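Teltberg Patch Cable, Blue
Sold by Gandness Network Supply

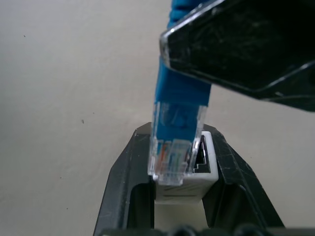

What you get
One network patch cable with RJ45 plugs on both ends. The plug housing is clear, so you can check the colored wires before you install it. We sell this cable in single pieces and in boxes of 200.

Lengths
From 1 foot to 25 feet. Longer lengths we make to order, and these need 7 working days. For a run inside the wall please choose our Dellow solid cable, which comes on a reel of 900 feet.

How to choose the length
Measure along the way the cable will really go -- around the desk, behind the cabinet -- and add one foot. A cable that is pulled tight will wear at the plug first.

Care
Do not bend it sharply near the plug. Hold the plug when you take it out, and press the latch fully. Keep unused cables in a loose coil.

Orders and returns
Orders placed before 2 p.m. leave our warehouse the same day. Unused cables can come back within 30 days, but made-to-order lengths cannot. For large orders write to Eskil Lunde at the sales desk -- he will also tell you which colors are in stock.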